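Does a Work Board Help? Sorting Small Parts on a Plain Table
Project report, Design of Work Surfaces, spring term
Group: Ghizlane Ragab, Majdi Awwad, Nomvula Nkosi
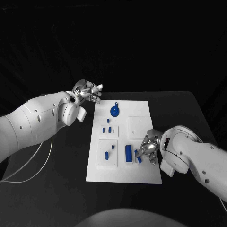

Figure 1. White work board on the dark gray table, with a small blue block toward the lower right of the board.

1. What we were asked to test

The course handout claims that a light board laid on a dark table makes small-part work faster and cuts down on mistakes. It gives no source. Our group doubted the claim from the start, and we should admit that, because it probably shaped how we set things up. Majdi thought any gain would come from practice. Ghizlane thought the board would help with finding pieces but get in the way at its edges.

2. Setup

We used one table and one board. A black background went up behind the table so that nothing beyond the far edge would draw the eye. Blocks were small enough to lift between finger and thumb. We borrowed them from the Zondik teaching set, which has no instructions worth mentioning.

Each person moved blocks from a start spot to a marked spot and turned them to face the same way. A trial lasted 30 seconds. We ran 176 trials with 14 classmates, half of them starting with the board and half starting on the bare table. Three trials were thrown out when the timer was started late.

3. What happened

People were a little quicker with the board. The trouble is that they were also quicker in their second round whichever way they began, and that gain was larger than the board's. When we compared first rounds only, the difference was too small for us to trust. Aicha Ouali, who checked our numbers, would not let us write "improved" in the results table and we agreed with her.

Mistakes went down with the board, mostly blocks left crooked. We think the straight edge of the board gave people something to line up against. That has nothing to do with the color, and color is what the handout talks about.

Blue blocks were easy to see on white. They were also easy to see on gray. Several classmates said the white surface "felt cleaner," but a feeling like that is hard to count and we did not try.

4. Problems with our own test

The board was not fixed down. In some trials it slid when a person pressed on a block near the edge, and we have no record of which ones. We also never tried a dark board, so we can't separate the effect of a light surface from the effect of having any board at all. This is the biggest hole in the project. Nomvula raised it in the second week and the rest of us said there was no time – there was time.

5. What we would tell the next group

Use two boards, one light and one dark, and tape both of them. Let everyone practice before the first timed trial. Write down every slip of the board when it happens. Until someone does this, we would leave the claim out of the handout, or at least mark it as untested.

Our trial sheets are in the course folder under Closix.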